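Speaker notes: "It Said Done"
Li-hua Fu, Grireck, the November talk
32 slides, so keep moving

Slide 1. Wait for the room to settle. Say name, say Grireck, skip the company history. Go straight to the kitchen table.

Slides 2 and 3. Leave both up while talking. Mugs, corn, toaster oven, two arms. Let people enjoy the corn.

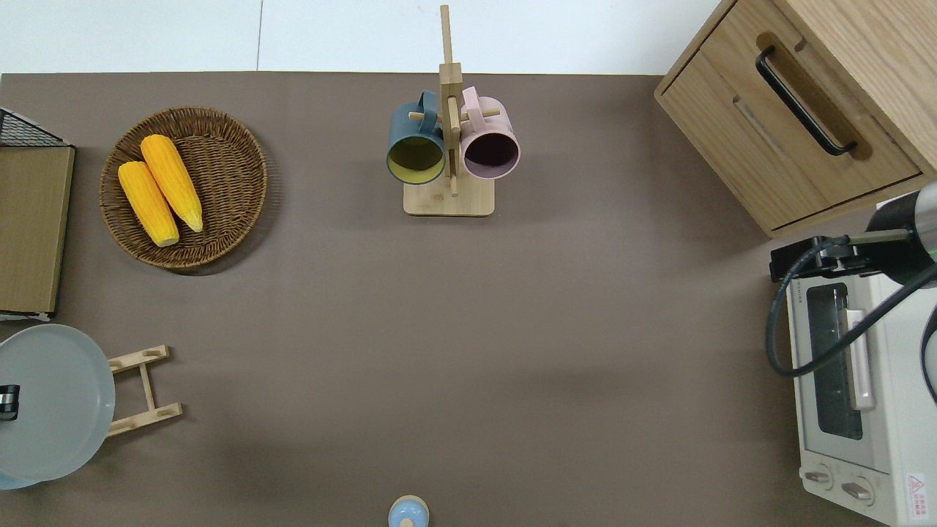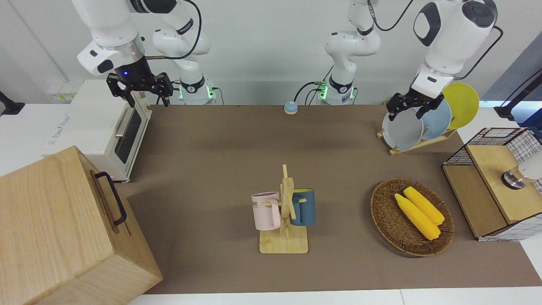 Slide 4. The fault
One line on the slide: "Task complete." The gripper was still closed on a plate when the log said so. Pause here. Chin-lung thinks this gets a laugh. Chin-lung has been wrong before.

Explain the chain slowly. The planner sends "release." The gripper driver replies "received." Our code read "received" as "released." One letter off, if you squint, and we squinted for two months.

Slide 5. What it did next
Arm believes its hand is free and retracts. Plate goes along for the ride, then the rack goes along with the plate. Do NOT play the sound clip. Yulan still has opinions about the sound clip.

Slide 6. Why testing missed it
We ran 400 trials with foam blocks. Foam forgives everything. Also the release delay in simulation was zero, a number I chose myself, so own up to it before Syafiqah does it from the second row.

Slide 7. The safety part
A broken dish is cheap. The real problem is that the status light went green, and green is what we had taught people to read as "fine to reach in." I-hsuan reached in. No injury, one very long email. Read the first sentence of the email, then stop.

Slide 8. Fixes
Check finger width before any retract. Cap the pull force while leaving the rack. Green now waits for the measured position. Hands stay out until the arms are parked, whatever color anything is.

If asked whether it's solved: 1,020 releases since the patch, 2 stalls, both stopped where they should. Say "so far." Drink water.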